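Household and Workroom Tips for Language School Staff

Keeping the student kitchen, the supply room and the homestay cupboard in order

Most intensive English programs run a kitchen, a supply room and some kind of repair bench on the side, and the work of looking after them falls to whoever is nearby. These tips come from our own building and from host families in the Dendeck program. They assume a small budget and students who arrive with very different ideas of how a shared kitchen works.

Labels in the kitchen

Write labels in short, plain English and put the verb first. "Rinse cups here" is understood by a beginner. "Cups should be rinsed prior to being placed in the rack" is not. Use block capitals for single words and ordinary lowercase for anything longer, as many students are still getting used to the alphabet. Cover each label with clear packing tape and press the edges down with the back of a spoon.

Do not translate labels into two or three languages unless you can do it for every language in the school. A drawing of the object next to the English word works for everyone and gives the beginners a little vocabulary.

Refrigerator shelves

Give each class a shelf and put the class name on the front edge. Food needs a name and the day it went in. Clear the shelves at the end of each session, after the last exam and before the new students have their orientation. Put the notice up two days ahead, at eye level on the door.

Baking soda in an open cup takes care of ordinary smells. For strong ones, such as dried fish or fermented vegetables, ask students to use a screw-top jar. We keep a box of clean jars under the sink and hand them out at the start of the session.

Rice cookers

Unplug the cooker before you wipe it. The inner pot can be soaked, but the base should only be wiped with a damp cloth. If rice has dried onto the pot, cover it with warm water and leave it through one class period. Steel wool will ruin the coating. At the Pomau house the cookers have a strip of colored tape on both pot and lid so the parts stay together.
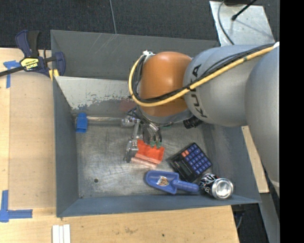

Page 4

Dry-erase boards

Old marker that will not wipe off can usually be lifted by writing over it with a fresh marker and wiping right away. If that fails, put a little rubbing alcohol on a paper towel, clean a small patch first, and open a window. Wash the erasers in February and again in the summer. Use warm water and dish soap, squeeze them out, and dry them flat on a rack.

Store markers on their sides. Test them at the end of each week and throw out the dead ones on the spot. Teachers tend to put them back on the tray.

Wobbly desks and chairs

Check the feet first. A missing rubber cap is the usual trouble, and caps are sold by the bag at any hardware store. Measure the outside of the leg before you go. If all the caps are in place, turn the desk over and tighten the bolts a little at a time, working from corner to corner. A folded card under one leg will do until the end of class.

For squeaking tablet-arm chairs, rub the hinge with a candle stub and work the arm up and down. Oil also works, but it gets on sleeves and on test papers.

Textbooks

Loose pages can be put back with a thin line of white glue along the inner edge. Lay wax paper on both sides, close the book and leave it under something heavy overnight. Pencil marks in workbooks come off best with a soft white eraser. Ink does not come off, so those copies go to the tutoring room.

The library at Mabula has 774 class copies and keeps them in order with a colored dot on the spine, one color for each level. Put the dot at the same height on every book. A strip of cardboard cut to length makes a good gauge.

Headphones for the listening lab

Wipe the ear pads after every class with an unscented wipe. Wind the cord in loose loops and hold it with a twist tie. Wrapping it tightly around the headband breaks the wire near the plug. Hang each pair on a numbered hook so that a faulty one can be found again.

The homestay cupboard

Host families in the Nularar neighborhood asked for a checklist, and this is the one they use now:

Two bath towels and one hand towel
Spare blanket, washed since the last guest
Desk lamp with a working bulb
Plug adapter
Bus map and house key on one ring
Card with the house address and phone number

Keep the card simple enough that a new student can show it to a driver. Laminate it if you can, and make a second copy for the student's bag.

Page last updated Monday, March 25, 2019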